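Drovley Bench Tasks - README

Last updated 6/11/22

Can a machine strip down an old office PC yet? Not all of it, but more than we dared hope when we started! Drovley is a set of 177 recordings of a robot arm working inside open desktop cases, split into 4 tasks: unplugging cables, lifting out drives, removing the power supply and freeing the fan. Each recording comes with joint positions, gripper opening and a short note on how it went.

Cables are the hard part, and the most fun to watch. They bend, they snag, and they sit across whatever the arm needs to reach next.

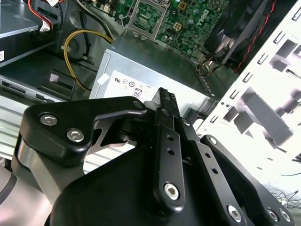
Gania wrote to ask whether a person with a screwdriver wouldn't be done before the arm had found its first plug. Quite right, for now - a practised hand is still far quicker.

Known gaps
- No laptops, and no cases with glued parts.
- 10 recordings have no gripper data (listed in missing.txt).
- Failed tries are kept in and marked "fail".

Folders
- runs/ - the recordings, one folder per task
- notes/ - plain text, 2 versions where we disagreed on the result

Please send us your own results, good or bad. We'd love to see them!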